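Wood-Grain Tabletops: Clearing, Cleaning and Checking the Edge

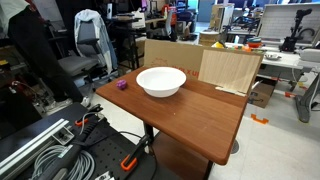 Reddish-brown wood-grain top with a rounded front edge. Bowl at the back, a few light specks still on the surface.

Applies to worktables with a sealed or film-faced top. Oiled and waxed tops need a different method, covered on the Kinska finishing page.

Clearing

Move everything to the back edge or off the table before any cloth touches the surface. Lift bowls and crocks straight up. Unglazed foot rings pick up grit, and a bowl dragged 2 inches can leave an arc that shows under side light. Wipe the foot ring before the bowl goes back.

Small hard items (dice, beads, screws) go into a lidded tin. A die under the heel of the hand during wiping will dent a soft film.

Cartons and loose panels kept upright at the back should stand on a dry surface. Corrugated board draws water up from a wet top and will mark it. Tilt the carton, wipe under it, dry, and set it down again. Scraps of paper or tape along the base of a panel hold moisture in the same way. Pull tape back on itself at a low angle. If adhesive remains, use a few drops of mineral spirits on a cotton cloth and follow with soapy water.

Dry pass

Pale specks are easy to see on a red-brown top and easy to grind in. Take them off dry first. A soft counter brush or a clean microfiber cloth, folded in four, is enough. Work from the back toward the near corner in one direction. Turn the cloth to a fresh face after each pass. Do not use the rough side of a sponge.

Wet pass

Mix 1 teaspoon of plain dish soap in a quart of lukewarm water. Wring the cloth until it no longer drips. Wipe with the grain pattern, then repeat with clean water. Dry at once with a second cloth. Standing water should not be left longer than 30 seconds near a seam.

Dried flour paste or glue: lay a damp cloth over the spot for 3 minutes, then lift with a plastic scraper held nearly flat.

Ornora spray cleaner can replace the soap mix. Spray the cloth. Spray applied to the top runs over the edge and collects on the underside.

Rounded front edge

The curve takes the most wear from sleeves and forearms. Run a fingertip along the full length, including the corners. A raised line means the facing has begun to lift. Dry it for a day, work in a thin line of contact adhesive with a toothpick, and tape it down overnight.

Legs and lower shelf

Black metal legs: damp cloth, then dry. Check the fasteners at the top of each leg twice a year; ours are done in August. The lower shelf collects whatever comes over the edge, so clean it last. Do the floor after that. Keep mop water clear of any floor outlet cover and wipe the metal by hand.

Updated 23 Nov 2022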